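Lectures > Nouvelles > À table

La soupe de Skaltley

À Skaltley, la soupe de poireaux se mangeait le dimanche, et comme il n'y avait au village qu'une seule auberge, celle de Plundlow, juste après le pont, tout le monde finissait par s'y retrouver, les pieds mouillés et l'écharpe encore nouée. L'aubergiste tenait la recette de sa grand-mère, qui la tenait d'une voisine, et chacune avait ajouté sa petite chose : un peu de cidre, une croûte de fromage, une pomme râpée (mais oui, une pomme !).

Cet hiver-là, elle décida de noter chaque bol servi dans un cahier bleu. Le soir où le cahier afficha 1,997, elle posa son crayon et pensa qu'à 2,000 elle offrirait la soupe à toute la salle, soit 60 couverts en se serrant bien. 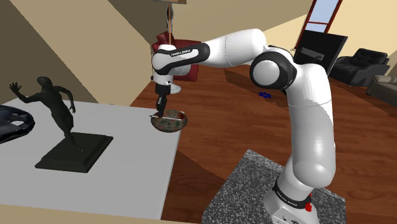
Les trois derniers bols

Le premier fut pour le facteur, qui en laissa la moitié parce qu'il parlait trop. Le deuxième partit chez le boulanger de Niklow, descendu exprès avec deux miches encore tièdes sous le manteau. Restait le dernier, et voilà que la neige se mit à tomber, une neige épaisse et têtue, si bien que la route resta fermée 2 jours entiers.

L'aubergiste laissa la marmite au coin du feu, tournant de temps en temps, rallongeant d'une louche de bouillon, goûtant surtout, car elle était gourmande et ne s'en cachait guère.

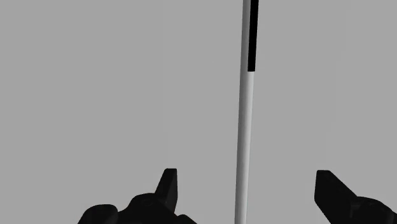 Le deuxième soir, on frappa. C'était sa sœur, fâchée depuis avril pour une histoire de casserole prêtée et rendue cabossée, venue à pied de la ferme Jardine avec un sac de poireaux sur l'épaule. Elle s'assit près du feu sans rien dire, prit la cuillère, avala une gorgée, puis une autre.

« Tu as oublié la pomme », dit-elle enfin.

L'aubergiste alla chercher la râpe.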